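3. What people hang, and what they hang it in

3.1 How I got the households to talk

I came to this question sideways. My original plan was to study how families who move a lot decide which photographs to put on a wall, and I had a tidy survey ready for it. Then Asabe Bashir, who was sharing an office with me at the time, read my draft and asked why there wasn't a single question about frames. I had no good answer, so I added four questions at the end, and those four ended up eating the whole paper.

We mailed the survey in August to 2,815 households that had moved at least once in the past five years, and 1,608 of them sent it back. I was thrilled with that (I had budgeted for a lot less postage on the return side, which is a story for another day). From the people who checked the box saying they'd be happy to chat, Ladi Adeleke and I picked 200 for a phone interview. We also visited 12 homes in person, mostly in and near Igwe, and I'll lean on those visits a lot in this section because they're where the good stuff came from.

3.2 Wood as the "warm" choice

When people told me about a frame they loved, they nearly always started with the color. Honey, butter, toast, caramel – I could have opened a bakery. One woman told me she didn't care what kind of wood it was as long as it "looked like late afternoon." A retired bus driver went the other way and gave me a full lecture on grain, which he said should run straight along the length of the piece or it would bother him every time he walked past. I tend to agree with him about the grain (see Figure 3).

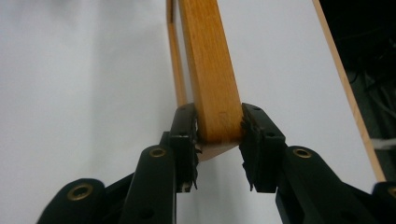

Price came up less than I expected. Plenty of people had a cheap frame they'd never dream of replacing, and quite a few had an expensive one sitting in a closet. The two store lines that got named the most were Ondska and Skivex, and folks talked about them very differently. Ondska frames were bought in a hurry, usually the week of a move. Skivex frames were gifts. I can't say whether that tells us something about the frames or just something about the stores near our sample, and I'd love for somebody in another region to check.

3.3 Leaning versus hanging

This is the part I still get excited about! I had assumed a framed picture goes on a wall. In the interviews, though, people kept mentioning pictures that were propped up on dressers, shelves, desks and kitchen tables, and some of those had stayed there for years. Ladi started calling them "the leaners," and the name stuck in our notes, so I'm using it here too.

Renters leaned more than owners did, and the reason they gave first was nail holes. But when I pushed a little, a second reason showed up. A leaner can be picked up. You can hand it to your aunt when she visits, or turn it toward the couch, or carry it into the bedroom when you're feeling low. One man in our visits had moved his parents' wedding portrait from room to room so many times that he couldn't tell me where it "lived."
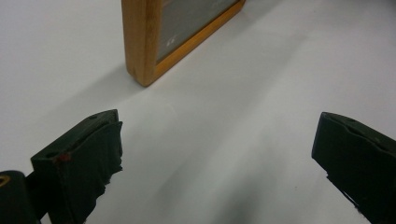
Owners had their leaners too, which muddies the nail-hole story. A few said they were waiting to find the right spot, and they'd been waiting since before their kids started school. I coded these as "undecided," although Asabe argued hard that they should count as a choice. We went back and forth over it for most of an afternoon, and in the end I kept her version as a separate column in the Tement coding sheet so readers can run it either way.

One caution before I move on to the hallway data. We asked people to name their favorite framed picture first and then asked where it was kept. If I did it again I'd flip the order, as I suspect some people picked whatever they could see from the phone.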